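Photography for Beginners, Evening Course
Handout 4: Camera supports, or how to hold the thing still
Ruben Timmermans, 1 March 2019

Welcome back, everyone, and thank you for the homework from January, which I enjoyed looking through far more than I expected to (so many patient dogs!). A good number of you wrote "a bit soft" next to your own pictures, and tonight we are going to deal with softness that comes from the camera moving, because it is the easiest kind to cure.
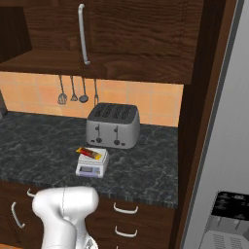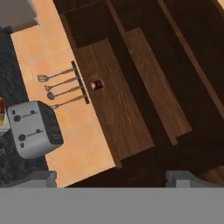
1. Where the blur comes from

There are three kinds of blur that we meet again and again. The first is missed focus, where something in the picture is sharp but it's the wrong something. The second is subject movement, where the background is crisp and the person or the cat is smeared. The third is camera shake, and there everything is smeared together, usually in one direction. Please learn to tell them apart before you spend any money, as a tripod will only help you with the last one.

The old rule of thumb says that your shutter speed should be at least one over your focal length. With a 300 mm lens you want 1/300 of a second or faster, and if your camera doesn't offer exactly that number, go up to 1/500 and don't lose any sleep over it. Some of you have steadier hands than the rule allows for, and some of us have had two cups of coffee. Test yourself: take ten pictures of a page of newsprint at each speed and see where it starts to fall apart.

2. Using your own body

Feet apart, elbows in against your ribs, left hand under the lens and not on the side of it. Breathe out slowly and press the shutter at the end of the breath - press, don't poke. If there is a wall, lean on it. If there is a fence post or the roof of a parked car (engine off, please), put your bag on it and the camera on your bag.

Sitting down with your elbows on your knees is wonderfully steady and I don't know why people feel shy about it.

3. Monopods

A monopod is one leg with a screw on top. It takes the weight off your arms and stops the camera from bobbing up and down, though it will still tip and sway if you let it. I carry the Nijs, which folds down short enough for a coat pocket, or anyway for my coat pocket. Put the foot a little way in front of you and lean into it gently, so that your two legs and the pole make a tripod between them.

4. Tripods

We have two for you to try tonight. The Revlow is the heavy one, at 690 grams more than the Zekier, and you will feel each of those grams on a long walk. It's also the one I'd want on a windy beach. The Zekier is a travel model and perfectly good with a small camera, so long as you leave the thinnest leg sections until last and keep the center column down.

A few habits worth getting into early:

Open the legs fully before you extend them.
Point one leg in the same direction as the lens, so the weight sits over it.
Level the legs first and the head second.
Tighten the plate with a coin, then tug the camera before you let go.
Switch on the two-second timer, or use a cable release.

Check your manual about image stabilization, too. Some lenses want it switched off on a tripod and others work it out for themselves.

5. Quick-release plates

Plates from different makers often don't fit each other, and this causes more grief than anything else in the bag. If you own a Skastoda head, bring its own plate with you next time and keep a spare screw taped inside the lid of your case.

Homework

Choose one thing that stays put and photograph it at 1/15 of a second four ways: standing freely, leaning, sitting, and on some kind of support. Same lens, same distance. Look at all four at full size and write down which one surprised you. Bring the bad ones as well, we learn plenty from those.

Anyone wanting to borrow the monopod over the break, put your name on the sheet by the door.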